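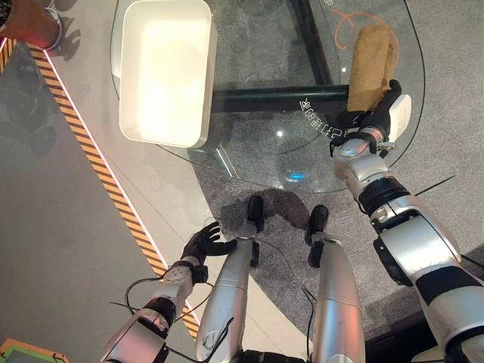 Consumer Claims and Household Evidence
Handout 4: What a cleaning test can and can't tell you

Read before the seminar. Bring the Madlow leaflet from last time and a calculator. The reading for Handout 5 is at the end.

1. Where we left off

Last time we took apart the phrase "kills 99.9 percent of germs" and found that most of the work was being done by words missing from the label: which germs, on what surface, after how long. Several of you wrote in your response sheets that the fix is to demand a test. I don't agree, or at least I don't agree that it gets you very far. Nearly every claim we will look at this term has a test behind it. The trouble is what kind.

The notes below follow one product claim from the package back to the study. I picked a dull one on purpose. When the stakes are low, people stop checking, and the methods get loose in ways that are easy to see.

2. The claim

The Madlow kitchen sponge is sold with the line "Stays fresher three times longer." The leaflet gives a footnote: "Compared with an ordinary sponge in home use. 248 households." Before reading on, write down what you think "fresher" was measured by. In the last two years most students have guessed a bacterial count.

It was a smell rating. Each household got one sponge, used it as usual, and mailed back a card on which they scored the odor from one to five. A sponge counted as "fresh" until the first score of three or higher.

Smell is a reasonable thing to care about. I care about it. But a reader who sees "fresher" next to a picture of a sparkling sink will think of hygiene, and the study has nothing to say on hygiene. A sponge can carry plenty of bacteria without smelling, and a smelly one isn't always the worse of the two.

3. Counting the households

The company mailed out 500 sponges. Cards came back from 248 homes. So the number on the package is the number who replied, and a little over half of the people who were sent a sponge are missing from the result.

Who drops out of a study like this? We don't know, and the report doesn't ask. Some may have lost the card. Some may have thrown the sponge away because it stank, and then had nothing left to score. If the second group is large, the result could be badly off, and in the direction the company would like. The report calls the return rate "strong." I would call it a hole.

Work this one through: suppose 60 of the missing homes threw the sponge out in the first week. Add them to the returned cards as early failures. What share of the new total do they make up? (60 out of 308, or a bit over 19 percent.) Now look at the claim again and decide whether you'd still print it. Remember that the 60 is our own number. Its job is to show how much room there is for error, and you should not quote it in an essay as a finding.

4. Compared with what?

"An ordinary sponge" turns out to be the Orkard basic, a thin one sold in packs of 18. The Madlow costs several times as much and is nearly twice as thick. Students often object that this is unfair to Orkard, which is true but beside the point. The comparison is unfair to the buyer. If you pay more, you want to know how the product does against other things at that price, or against simply replacing the cheap one more often.

That last option never shows up in product tests, and you can see why. A pack of 18, changed every week, lasts more than four months. No one pays for a study to show that the cheap habit works fine.

There is also the matter of knowing which sponge you have. The two look different and came in their own wrappers. People expect the expensive one to do better, and they were the ones doing the sniffing.

5. The second study

Defenders of the claim usually point to a follow-up by Bartoš, a contract lab, which did use plate counts. I have put it in the course folder. Read the methods page before the abstract. You will find that the sponges were new, soaked in a prepared broth, wrung out by a machine to a set weight, and left in a warm cabinet. Everything is controlled, and the result is clean: the Madlow had lower counts after one day.

After three days there was no clear difference. This is reported in a table and left out of the abstract.

I don't think anyone lied. Labs report what they were asked about, and the question was about day one. But the leaflet's "three times longer" is about how long something lasts, so day three is the part that matters to it.

6. Two weak studies don't add up to a strong one

It's common to hear that one study has real homes but a soft measure, the other has a hard measure but no real homes, and together they cover the ground. I'm not persuaded. Neither study measured bacteria in sponges people had been washing dishes with. Putting them side by side leaves that gap exactly where it was.

We will argue about this in the seminar. Some of you will think I'm being too strict about a kitchen sponge. Come with a version of the claim that you believe the evidence does support, in one sentence. Mine is longer than the original and would sell fewer sponges.

7. For next time

Read the Alley report on dishwasher tablets, pages 1 to 18, skipping the appendix. Note every place where the authors say "typical load" and whether they ever say what was in it.

Response sheets are due by 5 p.m. the day before we meet. One side of paper is plenty. Please don't send me your own sponge data again, although the spreadsheet from August was nicely laid out.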